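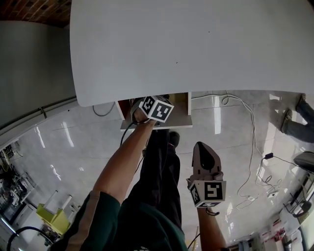
NOTICE OF INSPECTION, ROOM 15

Issued by the Office of Furnishings, Balum
Date of issue: 2026-01-14

Occupants of the east building are advised that the annual inspection of desks, drawers and compartments has been completed in every room except Room 15, where it remains open. The Office regrets the delay. The circumstances are set out below so that all parties may refer to the same account.

The desk in Room 15 is a Stastarness, light gray, with a curved front edge and a small open compartment mounted under the top. It was delivered in June and entered in the register as item 123. The register states that the compartment was empty on delivery. Inspector Yakubu Uzor signed the entry.

On his first visit under the present inspection, Inspector Uzor reached into the compartment and found a folded letter. It was addressed to the Office of Furnishings and concerned the condition of the desk. The writer found the desk satisfactory but wished it to be placed nearer the window. The letter was unsigned. Inspector Uzor returned it to the compartment, as the rules require for personal papers, and recorded the visit as complete.

The Office did not accept the record. Under the rules, a letter addressed to the Office is not a personal paper. Inspector Uzor was instructed to go back and collect it.

On his second visit the compartment held 2 letters. The first was the one he had already read. The second stated that the writer had received no answer to the first and was disappointed, having understood the Office to be prompt in such matters. Inspector Uzor collected both and left a printed receipt.

The occupants of Room 15 were then interviewed. None had written to the Office. One had kept a sandwich in the compartment on a single occasion and asked that this not be entered in the register. It has been entered. All agreed that they had no complaint about the position of the desk, although one conceded that the light was better on the other side of the room.
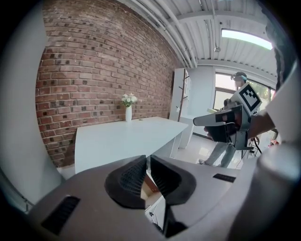
The room itself was inspected on the same visit and found to be in good order. The brick wall is sound. The white table standing against it is a Flikora and is not due for replacement. The vase of white flowers is the property of the occupants and does not fall under the authority of this Office. The coat rack leans against the tall white cabinet, where the register says it should stand unsupported, and a correction has been requested. The window admits a great deal of daylight, and the greenery outside it is maintained by the Grounds Section at Lò.

Inspector Uzor noted in his report that he had remained in the room for some time after his duties were finished. He was asked to explain this. He replied that it was a pleasant room in the afternoon, and that he had been considering where the desk might go.

A reply to the letters was drafted by this Office and approved at the fourth reading. It stated that furniture is placed according to the plan of the building and that the plan could not be altered for a single desk. Inspector Uzor carried the reply to Room 15 and placed it in the compartment. He waited 15 minutes, as the rules provide, and withdrew.

On his next visit the reply was gone. In its place was a short note thanking the Office for its courtesy. The writer understood the position fully. The writer asked only whether, if the desk could not be moved nearer to the window, somebody might from time to time describe the weather.

The Office has reviewed its powers and finds no rule against this. Inspector Uzor has been assigned the duty until the matter is settled. His first statement, of 4 lines, was placed in the compartment this morning. It reports a clear sky, little wind, and a bird of a kind he was unable to name.

Occupants of Room 15 are asked to leave the compartment free of food. Any person able to identify the bird should write to the Office of Furnishings at the usual address.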